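Sorting a deep bin of small household stuff

Salma Nasr
Posted 12/09/2024

I have one deep gray bin where all the small household things end up. It's open on top with plain sides, and most of it has slid over to the left. Do I buy dividers or split it into smaller boxes?
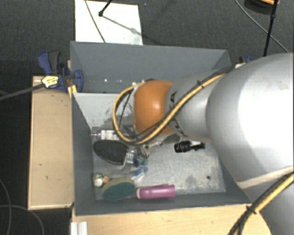 2 replies

Tazi
Smaller boxes. Dividers fall over in a deep bin unless they're cut to fit. I use shallow trays, 2 to a shelf, and label the front. Took me 44 minutes to sort mine, most of it spent on batteries and string.

Wasta
just tip it out and throw away what you dont use. i kept the bin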